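Jerkwood Renewed for a Second Season

Detley has ordered a second season of Jerkwood, its small-town mystery series. The new run will have 4 more episodes than the first, and filming starts in June. The finale left Sheriff Lubis locked in the grain office with the ledger still missing, and the writers say the opening hour picks up that same night.

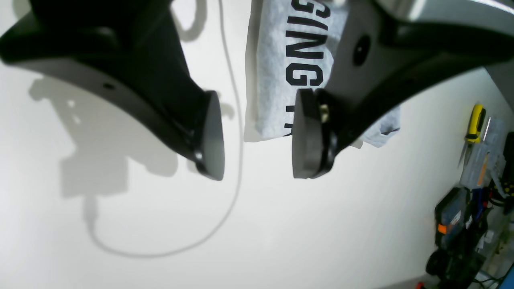 Azlan Sinaga returns as showrunner. He has written the first two scripts and expects the full set to be finished before cameras roll. Most of the main cast is signed. The one open question is Mrs. Jurkus, who was last seen boarding the night bus with the deputy's car keys. Sinaga would only say that her house is still on the location list.

Our reader poll on who took the ledger drew 1,799 votes, and 68 percent of you picked the deputy. The doctor came a distant second.

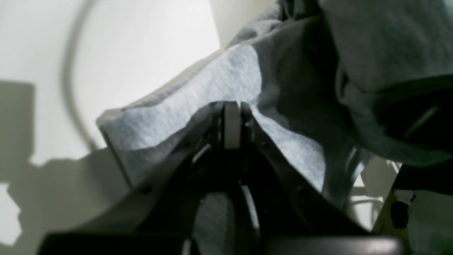
Gripper closed in on pale blue-gray terry cloth.

The first season is still streaming on Detley. A recap of all the episodes goes up on our site on 20th March, with spoilers marked for anyone who hasn't reached the flood.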